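冬季旧物交换周安排及仓库搬迁通知

阅读时间:4分钟
打印本页 | 用电子邮件发送

2020年1月10日,星期五

斯特代尔(Sturkdale)社区中心的冬季旧物交换周定于本月下旬举行,地点仍在一楼东侧大厅。去年8月那一次因为屋顶维修挪到了二楼,不少推婴儿车的家长上下不便,这次不会再有这个问题。大厅每天上午十点开门,下午六点关门,周日只开半天。

交换办法与以往相同。每户带来的物品在入口处登记,换成积分卡,凭卡挑选别人带来的东西。积分当季有效,不能折成现金,也不能转到夏季使用。上一季没用完的卡请直接交还服务台,我们会统一作废。

玩具、童书和冬衣这三类需求一直最大。玩具请先清洗晾干,缺零件的拼图和棋类不再接收。带电池的玩具要把电池取出,另装小袋。毛绒玩具如果有配饰,比如围巾、帽子,请缝牢或用别针以外的办法固定,别针在分拣时容易扎手。去年退回的毛绒玩具里,大部分是因为开线露棉,自己缝几针就可以再送来。 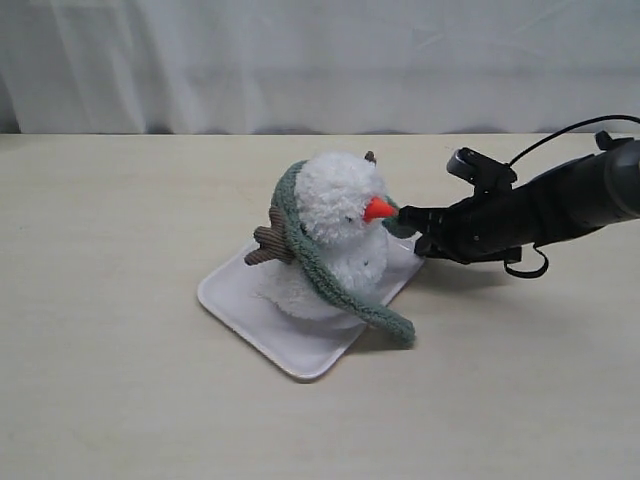 系着绿色针织围巾的毛绒雪人

冬衣方面,成人外套和儿童外套分开挂放。请检查口袋,上一季的分拣人员在口袋里找到过钥匙、公交卡和一副老花镜,至今还有一副手套和两把钥匙放在服务台无人认领。羽绒服漏绒的不收,拉链坏了的可以收,由缝补小组处理。缝补小组由斯文娅·科勒(Svenja Koller)负责,交换周期间每天下午在大厅后面的小房间工作,居民也可以带自己的衣服去请教,但不代改裤长。

童书按年龄段上架,涂画过的书只要不影响阅读就可以。课本和练习册不收,过期杂志也不收。本季新增一个外文书架,目前书不多,欢迎补充。

家具仍然只接受照片登记,不接受实物。请把尺寸写清楚,贴在公告栏上,由双方自行联系搬运。照片登记保留90天,到期撤下。床垫一律不登记。

另有一件事需要说明。中心存放剩余物品的仓库原来租在贝利(Bailly)路,租约到期后不再续签,我们已改租德里凯克(Drikeck)大楼地下层的一间。新仓库比原来小,但有货梯,离中心步行只要几分钟。搬迁由加尔巴·优素福(Garba Yusuf)安排,交换周结束后的第一个周末进行,需要两辆小货车,目前只落实了一辆。愿意出车的居民请与他联系,油费由中心承担。

新仓库全年租金为2,000元,从中心的活动经费中支出,不会向居民另外收费。由于面积减少,剩余物品今后最多保存到下一季开始前,逾期转交斯库梅罗(Skumero)旧货店。该店只收衣物和书籍,玩具和餐具要另找去处,这一项还在商量,有结果会在下一期登出。

登记台还缺人手,尤其是周三和周六上午。每班两个小时,不需要经验,开班前会有人讲解登记表的填法。报名请找阿达泽·奥萨吉(Adaeze Osagie),也可以在服务台留下姓名和电话。已经报名的人请在交换周开始前到服务台领取胸牌,旧胸牌还能用的就不必换。

停车场在交换周期间照常开放,北侧入口留给卸货车辆,卸完请立即开走。自行车请停在侧门外的车架上,不要靠在大厅玻璃门边。

对登记办法有疑问的,可以在办公时间致电服务台。上一季的积分争议已经全部处理完毕,不再受理。

相关内容
缝补小组一月课程表
公告栏使用规定(修订)
阿约代莱·奥莫雷吉:夏季交换周小结
图书角延长开放时间
宾塔·奥博纳谈怎样清洗旧玩具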